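Pinden fee and expense table, README

Scraped and hand-fixed table of fund fees, what retail investors pay to hold a fund through a broker or app. Started as a spreadsheet for one blog post, got out of hand. Use it, fix it, send corrections.

Last full pass: Dec 28, 2020. Anything newer is a patch, see changes.txt.

What's in it

One row per fund share class. 599 rows in the main file, of which 420 have a complete fee history. The rest have gaps, usually the early years when fund houses put the fee sheet out as a scan and nothing else.

Files:
funds.csv - main table
history.csv - fee changes by effective date
platforms.csv - 19 brokers and apps, what each charges on top
notes.txt - odd cases, read before you email us
changes.txt - patches

Columns in funds.csv

fund_id - ours, not an official code. Stable between releases, we hope
name - as printed on the fee sheet, incl. their typos
house - fund company
class - direct or regular. Blank means the sheet didn't say
expense_pct - yearly expense ratio, percent, not basis points (this bit people in the last version, sorry)
exit_load - text. Too many weird schedules to make it a number
min_buy - smallest first purchase, local currency
src - where we got it
checked_by - initials

How it was put together

Fee sheets downloaded by script, parsed, then somebody looks at each row. Mohit Sachdeva wrote the parser. Min-kyu Nam and Lwazi Mnguni did most of the checking, Seul-gi Yoon did platforms.csv by signing up for every single account herself and reading the tariff pages. Where the parser and the checker disagreed the checker wins. Where two checkers disagreed it went to Mohit and there's a line in notes.txt.

Rotmont and Laren funds were done by hand start to finish, their sheets are two-column and the parser eats the right column. Same for the older Šindelář ones.

Expense ratios are the number on the sheet at the date in the row. We don't average over the year. If you want an average do it from history.csv and weight by days, there is a small script in tools/ that does this but it chokes on leap years, known bug. 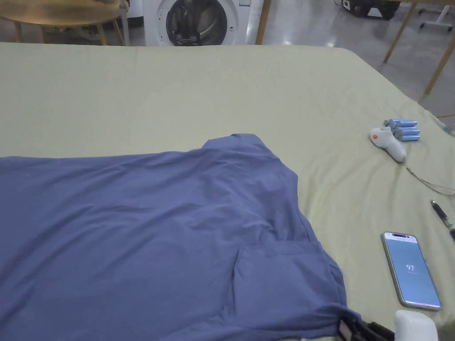
Does expense_pct include what the platform charges?

The platform's cut is kept separate, in platforms.csv. Join on class, add the flat fee yourself for your own account size. For regular class funds the distributor commission is already inside expense_pct, so don't add that one twice.

Known problems

- 570 rows have a min_buy. Blank is unknown, not zero. Please stop treating it as zero.
- Merged funds keep the old fund_id until the merger date and then just end. No pointer to the new one yet.
- Šindelář renamed half its lineup in February and some names in history.csv are still the old ones.
- Platforms that went "free" on direct funds show flat_fee 0 but a few still charge for statements or for closing the account. That's in the remarks column, which is free text and a mess.
- Dates are year-month-day everywhere exept history.csv before the third release. Will fix.
- No returns data. Won't be adding it. Plenty of places for that.

What it's ok for

Comparing costs across funds and classes, seeing how fees moved over time, teaching. Class projects fine. A couple of people built calculators on it, also fine, but show the release date next to the result so users know how old the fees are.

Not ok for: telling a person what to buy. Fees change with little notice and we are slow. Check the fund house's current sheet before you put in any money. None of us is an adviser.

Coverage is lopsided too. Big houses are nearly all in, small ones only if someone asked for them. Don't report "the average fund charges X" from this, the sample isn't built for that.

Corrections

Open an issue with fund_id, the wrong value, the right value and a link or copy of the sheet. No source, no change. Deok-su Shim goes thru the issues in batches so give it a few weeks. Bulk corrections as a csv with the same columns, please don't send us a spreadsheet with colored cells.

License

Our work on the table is free to reuse with credit to "Pinden fee table" plus release date. Source sheets belong to the fund houses and aren't redistributed in the repo.

To do

merger pointers
fix tools/ leap year thing
split exit_load into days + percent, if Mohit has time
Laren's closed funds, in or out? undecided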